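Switching the Bread to Nights

I've been baking our bread at home since January, and for most of that time I did it wrong, or at least at the wrong time of day. I would start the dough after breakfast on a day off and then be stuck in the house until dinner. Every time I wanted to run an errand, the dough needed folding. My neighbor Ferdinand Pichler, who grew up over his parents' bakery in Mimville, told me to mix it at night and leave it alone. I've done it that way for over 40 loaves now and I won't be going back.

The recipe is plain. I use 700 grams of bread flour, two teaspoons of salt, a quarter teaspoon of instant yeast and enough cool water to make a sticky dough. I mix it in the big bowl at 9 p.m., wait 30 minutes, fold it a few times with wet hands, cover it and go to bed. Our kitchen gets cool overnight, so the small amount of yeast is enough. In July I'll probably have to cut it down again or use the fridge. 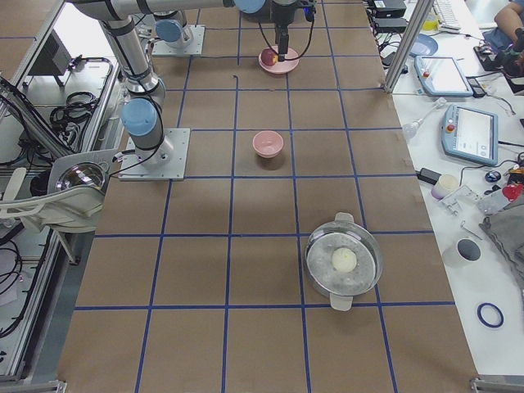 By six the dough has doubled most mornings. I shape it on a floured counter, put it in a basket lined with a dish towel and turn on the oven with the Dutch oven inside. The loaf goes in an hour later. It gets half an hour with the lid on and a bit less with it off, and I'm done before I need to leave.

Flour made more of a difference than I expected. I started with the store brand, which was fine for sandwich loaves but spread out flat when I baked it without a pan. Then I bought a sack from Wieser, the feed and grain place out past the highway. It takes more water and holds its shape better. The sack is a nuisance to store. I keep it in a lidded bin under the stairs, and I sift what I take out.

I also tried part of the same dough as steamed buns. Lauri Ikonen at work makes them every week and gave me his method. Regular bread dough came out chewy and a little gray. He uses a softer flour, some sugar and a spoonful of oil, and he lets the buns rest before they go over the water. My second batch, done his way, was much closer to what I wanted. I still open the lid too early and they wrinkle.
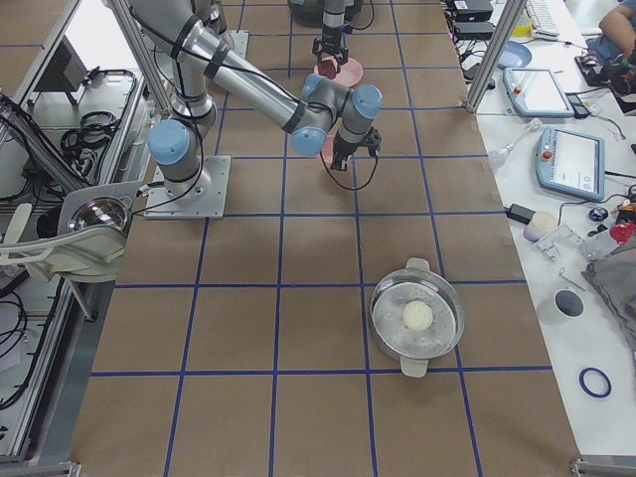
A round white bun on a steamer insert in a glass pot.

For the buns I don't use the overnight schedule. The softer dough gets slack if it sits that long, and the whole thing only takes an afternoon anyway. I freeze the extras once they've cooled and steam them again from frozen.

Next I want to try rye. Ferdinand says to start with a small share of it, maybe a fifth of the flour, and to expect a stickier dough. I have one bag in the pantry and will mix the first batch when the current loaf runs out.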